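3.2 Defensive rebounds and the first pass

The second part of our study looks at what happens in the two seconds after a defensive rebound. Earlier work on player tracking in basketball has mostly treated the rebound as the end of a possession. Coaches see it differently. For them the rebound is the start of the next attack, and the quality of the first pass decides whether a fast break is possible at all.

We used 300 defensive rebounds from the regional league, taken from games of the clubs Tuvham and Lellari. Two of the authors marked every event by hand, working separately. They agreed on the type of first pass in most of the cases, and the remaining ones were discussed with a third person, E. Honda, who has refereed in the same league. Of the 300 events, 195 began with a pass to the side of the court, and the others with a dribble or a pass through the middle. We did not include rebounds after free throws, because the players stand in fixed places there and the situation is too different from open play.

For each event we noted the position of the rebounder, the position of the nearest opponent, and the body direction of the rebounder at landing. The last one was the most difficult to mark. A player who turns in the air can face the sideline with the shoulders while the feet still point to the basket. Following Sakai and Oshima, we used the shoulders only. This choice is open to discussion - a player with turned shoulders but closed feet is often slower to pass - and we come back to it in Section 5.

The hand movement at the catch was also of interest to us. A rebound taken with two hands gives a safe ball but a slower pass, while a one-hand catch can go directly into the throw. Broadcast video does not show the fingers well enough to measure this, so we recorded only the number of hands on the ball at first contact.

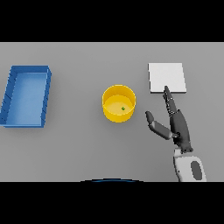 Figure 1. Simulated tabletop with a robotic hand, a blue tray, a yellow bowl and a white pad.

A simple logistic model was then fitted, with the side pass as the outcome. Distance to the nearest opponent had the strongest effect. Body direction had a smaller effect, and it almost disappeared when the rebounder was a guard. The number of hands had no clear effect in either club. We repeated the analysis without the games in which Lellari played a zone defense, and the order of the effects stayed the same. The full coefficients are given in Table 2.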